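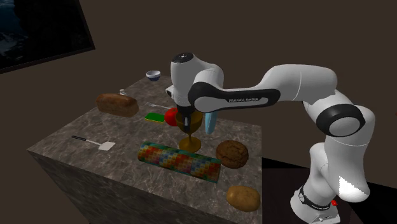
Fig. 1. A crowded kitchen table (computer rendering).

Food Storage and Household Waste
Lecture 7: Why food is thrown away at home
Notes for students, 11th January

Please read these notes before the seminar. The reading for today is the second chapter of the Rurton household report, and you will need the table at the end of it.

1. Where we stopped in December

In the last lecture we looked at losses before the food comes to the shop: in the field, in the truck, in the cold store. Today we go inside the home. The methods are different here. A warehouse weighs what goes in and what goes out, but a family does not. So most of our knowledge comes from diaries, from interviews and from opening trash bags, and each of these sources has its own mistakes.

2. Three words we must keep apart

Avoidable waste is food that could be eaten at some moment before it was thrown away: bread, apples, cooked rice.
Unavoidable waste is what people normally do not eat, such as bones, egg shells and tea leaves.
Between them is a group that depends on habit. Potato skins are eaten in one house and thrown away in the next. When you read a study, look first where the author has put this group. Two studies can differ very much only for this reason.

3. The Rurton diaries

In the Rurton study 100 households were asked to keep a kitchen diary, and 91 of them returned it complete. The diary had one line for each thing thrown away, with the weight, the reason and the place where it was kept before. The study collected 3000 lines in total, and the most common reason was "forgotten." "Too much cooked" was second. Spoiled on the day of purchase was rare.

Please be careful with the word "forgotten." It was one of the printed answers in the diary, and it stood first in the list. People who are tired choose the first answer. The Clekness team later repeated the work with an empty line where people wrote in their own words, and many wrote things like "I did not want it anymore" or "the children changed their mind." This is not the same as forgetting.

4. Storage and sight

Bilyk's model says that the chance of food being eaten falls with each day it is out of sight. The model is simple and I like it for teaching, but it has a weak point — it treats the refrigerator as one place. A drawer at the bottom and a shelf at the height of the eyes are very different. In the Brikthorpe trial families moved vegetables from the drawer to the middle shelf. Vegetable waste went down in the first weeks and then came slowly back. We will discuss in the seminar if this was a habit returning or only the season.

5. Date labels

"Best before" speaks about quality. "Use by" speaks about safety. Many people read both as the same order. Note also that a date is valid for a closed package kept as the label says. After opening, the date alone tells us little.

For the seminar

Keep your own diary for 7 days, with the reason in your own words. Weigh only if you have a scale; if not, write "one cup" or "half a loaf." Bring it on paper.
Compare your reasons with the printed list from Rurton. Which of them do not fit anywhere?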